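Flarnamgate Workshop Notes
Tips for hand-held gripper builds

Practice cloth. Start with a waffle towel or something equally soft in a light color. Pale fabric separates well from dark finger cutouts in wide-angle footage, and folds stay readable. Avoid black until the exposure is locked.

Marker cubes. Print at full scale and check the side length with calipers before gluing. Our first Lorkberg template came out 5 percent small and cost an evening of calibration. Mount each cube where the wrist cannot cover it.

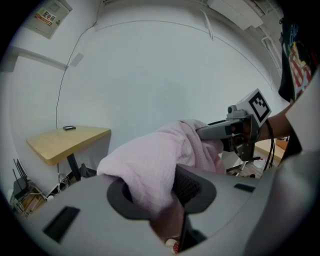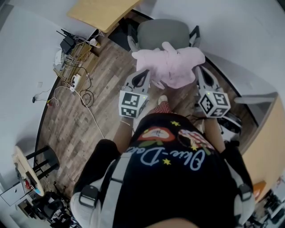
Pink cloth held between two grippers. Marker cubes are white with black-and-white patterns.

Cables. Leave slack for full arm extension, then add 11 inches. Tie at the housing – never at the connector.

Harness. Set the strap length with both arms forward. Recheck after 15 minutes of work, as webbing creeps under load.

Finger screws. Snug by hand, plus a quarter turn. The Pradus inserts strip easily in printed plastic. Spare inserts are in the Tanabe drawer, bin 179.

Last revised February 28, 2019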